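Support > Rutia > Teaching by hand FAQ
July 23, 2019
Ruth Grajales

Do I need the robot in the room to record?
No. Handheld grippers are enough, the arm can be off or in another building. Remote control is the one that needs a live arm.

Handheld or remote, which first?
Handheld. Faster to learn, faster to reset. Go remote for tight spots where your own wrist gets in the way.

How many demos for one task?
We got Puma folding towels on 215. Simpler pick and place takes less. Messy ones count against you — delete them the same day or you'll forget wich they were.

Can two people share a session?
Yes but log out in between. People move differently and you'll want to sort by operator later.

My recording stopped by itself.
Disk full, usually. Or a marker got covered too long. Check Rondel's log tab first, then email.

Do the markers need cleaning?
Dry cloth. No alcohol, it smears the print. If a corner is peeling replace the whole cube, don't glue.

How should I stand?
Facing the table, close enough that you don't lean. Elbows loose. One gripper per hand, both markers uncovered, sleeves and hair well clear of them.

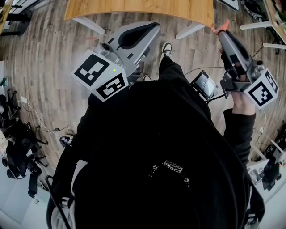
Start every take from the same spot, arms out, hold still for 2 seconds, then go. Slow is fine. Stopping halfway to think is not — scrap it and start over.

Do I have to recalibrate?
After a drop, always. Otherwise every 7 sessions. Takes a couple minutes.

Does it work with Indside files?
Import yes, export not yet. Was planned for May, slipped. Will update this page when its in.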